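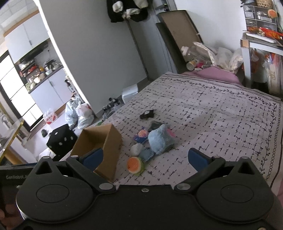

Banura is the small room at the back of our house in Figueiredo Street, and in February we sorted all the toys there, 18 years of them. It was slow work — every toy has a story. We used the bed as the table, on the light sheet with the black vine pattern along its side, and the open cardboard box stood on it near the round toy with the orange centre and green rind. The fluffy light-blue plush with the pink patch is my favourite colour of all.

What stays: the soft toys, and 2 puzzles which still have every piece.

What goes: the metal cars. The paint is old, so I cleaned the rust with Rustex before giving them to the neighbours.

The shelf is from Skadeck, with nine compartments. More photos will come when the wardrobe is finished.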